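Small Cups, Long Afternoons: Tea Service at the Darwish Reading Room
Project report by Najwa Bitar

Why I picked this
When our teacher asked us to study one everyday job closely, I thought right away of the tea table at the Darwish, where my aunt took me on Tuesday afternoons when I was little (and where I still go, mostly for the company). I wanted to know how much effort goes into something most of us drink without a second thought.

What I did
I visited all through August and wrote everything down in a notebook. I weighed the leaves, timed the kettle and asked the regulars far too many questions, which they answered very kindly. We brewed two teas, Plistora and Cikora, using 900 ml of water for each batch and pouring 100 ml per person. By the end of the month I had recorded more than 400 servings, and my hand was sore!

Setting out and clearing
I had expected brewing to be the slow part, but the cups took longer. They are small and light, they tip over easily, and the table collects all sorts of other things during the day, so there is always some shuffling around before anyone can pour. I found it went best to pick up one cup at a time and stand it upright before reaching for the next.

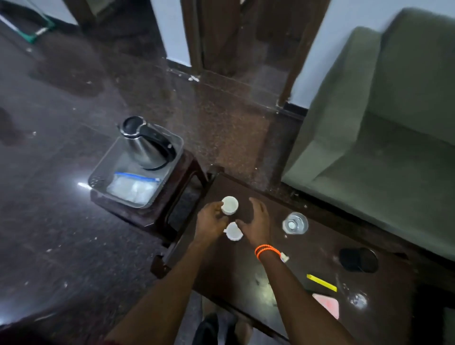 What I would change
I would keep one end of the table just for cups, and wipe it down before each round. I would also like to try a third tea, Flakirel, which two of the regulars swear by.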